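Jenix修订木条拼接台面含水率与胶缝检验规程

2018年5月25日 板材与加工栏目

台面板材供应商Jenix发布了木条拼接台面的新版出厂检验规程,并同时更新了面向安装单位的技术说明。修订涉及含水率测定、胶缝抗剪检验、表面封闭处理和标识四个部分,共改动7项条款,自10月起适用于Trandgate工厂出货的全部批次。旧版规程在过渡期内仍可用于已签订的订单,但需在随货单据上注明版本。

木条拼接台面由长条实木沿宽度方向侧向胶合而成,常用于厨房、工作间和实验用桌。由于木材横纹方向的干缩湿胀远大于顺纹方向,台面宽度会随环境湿度变化,胶缝处承受反复的拉应力和剪应力。出厂含水率与使用环境的平衡含水率相差过大时,常见后果包括端部开裂、胶缝张开以及整板翘曲。本次修订的主要依据是Jenix与检测机构Amrani合作完成的一组对比试验,试件共351件,取自多个生产批次,跟踪期为18个月。

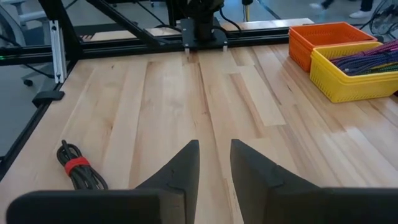
含水率测定

旧版规程只要求在胶合前对原料木条抽检含水率,成品板不再复测。试验数据显示,原料抽检合格的批次中,仍有一部分成品板内部含水率分布不均,差异集中在板芯与两端之间。原因主要有两个:一是水性胶黏剂带入的水分在陈放时间不足时未能充分扩散;二是原料堆垛中不同位置的木条干燥程度不一致,混合组坯后在同一块板内形成差异。

新版规程规定,成品板在砂光前须再测一次含水率,测点分布在板长方向的两端和中部,每处至少取2个深度。测定以电阻式仪器为常规手段,出现争议时以烘干法结果为准。电阻式仪器须按树种设定修正值,并记录测定时的板温。对于同一块板内各测点之间的极差,规程新设了上限;超出上限的板不得直接进入砂光工序,应退回陈放区重新平衡。

砂光之后再发现含水率不均的板,处理方式与旧版不同。过去可以降级出货,新版则要求先平衡、再复砂,复砂后厚度低于公差下限的按不合格品处理。Jenix在说明文件中承认,该项改动会延长部分批次的交货时间,主要影响厚板。

胶缝抗剪检验

胶缝检验的变化在于取样位置。旧版从板端余料上取样,操作简便,但板端受压情况与板中部不同,夹紧压力往往偏高,测得的强度不能代表整板。Amrani的报告指出,在同一块板上,端部试件与中部试件的木破率存在系统性差别,仅凭端部数据会高估胶合质量。

修订后,每批须从指定的抽样板中部截取试件,并分别在干态和浸水再干燥后进行剪切。判定指标同时包括抗剪强度和木破率,任一指标不合格即加倍抽样。加倍抽样后仍不合格的,整批停止出货。试件编号须能追溯到压机编号、涂胶量记录和开放陈化时间。

规程没有指定胶黏剂类型,但对用于潮湿环境的台面提出了耐水等级要求。与水槽或冷凝设备相邻的台面均归入潮湿环境,由订货方在订单中声明;未声明的按干燥室内环境处理。

表面与背面封闭

翘曲问题中,有相当一部分与单面涂饰有关。台面正面上油或上漆、背面保持裸木时,两面的吸湿速率不同,环境湿度变化后板面会向一侧弯曲。试验中的单面封闭组在湿度循环后变形明显大于双面封闭组,两组在循环前的平整度没有差别。

新版规程据此要求,凡出厂时已涂饰的台面,背面必须使用与正面透湿性相近的涂料封闭,端面涂布量应高于板面。以未涂饰状态供货的台面不受该条约束,但须在包装上标明“安装前需双面封闭”。使用矿物油一类的非成膜材料时,说明文件建议安装单位在首次使用前重复涂布,并按使用强度定期补涂。

开孔和切边后暴露的木端也属于封闭范围。现场切割后未作处理的切口不在质量保证之内,这一点与旧版一致,只是措辞改得更明确。

固定方式

安装说明中改动最多的是固定一节。浅色长条木台面直接置于金属框架上的做法在工作间里较为常见,框架本身几乎不随湿度变形,台面则会沿横纹方向伸缩。若以紧固螺钉将台面四周完全锁死,伸缩受限,应力便转移到胶缝上。
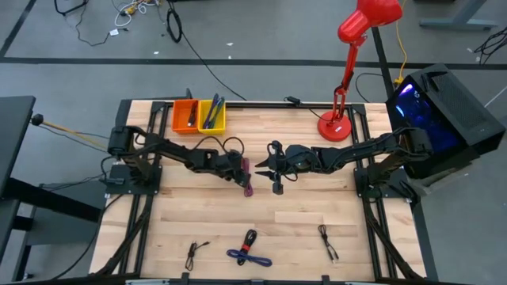
图片来源:Jenix

说明文件规定,台面与框架之间的连接应在横纹方向留有滑移余量,可采用长圆孔加平垫圈,或使用专用的滑动连接件。允许设置一条固定线,通常取在台面后缘或宽度中线,其余连接点均须可滑动。螺钉拧入深度不得超过板厚的规定比例,预钻孔径按树种密度选取。对需要在台面上安装夹具或设备底板的用户,说明文件另行提示:跨越多条胶缝的刚性底板同样会限制伸缩,底板较宽时应参照框架连接的做法处理。

说明文件还增加了对运输和存放的要求。台面到场后应平放,底部垫条等距布置并上下对齐,拆除包装后在使用环境中静置,待含水率稳定再行固定。靠墙竖放只允许用于短时周转。采暖期开始前后安装的台面,尤其需要预留足够的静置时间。

标识与追溯

自适用之日起,每块台面的背面须有永久标识,内容包括树种、批号、出厂含水率、适用环境类别和规程版本。旧版仅要求在外包装上粘贴标签,包装拆除后无从查对。经销商Foltgate表示,其库存中按旧版生产的台面将继续销售,并在销售单上单独列出版本号,退换条件不变。

对已经安装的台面,Jenix不要求返工。用户如发现胶缝张开,应先测定室内温湿度和台面含水率,再决定是否修补。在干燥季节直接向缝隙内填充硬质填料,湿度回升后可能造成相邻胶缝受压,说明文件不建议采用。缝隙随季节自行闭合的,可继续观察;持续扩大或贯穿板厚的,应连同批号信息报送供货方。

适用范围与后续安排

新版规程只适用于侧向胶合的实木条台面,端纹朝上的拼块砧板、单板覆面台面以及竹材台面不在其内。指接长度方向的木条可以使用,但指接部位的弯曲强度须另行检验,检验方法沿用旧版附录。

Amrani将继续跟踪留存试件,重点观察双面封闭组在长期使用后的涂层衰减情况,以及浸水再干燥试件的木破率变化。相关数据整理后,将以规程附录的形式补充。Jenix同时征集安装单位对滑动连接条款的意见,可通过供货渠道提交,提交时需附台面尺寸、框架形式和批号。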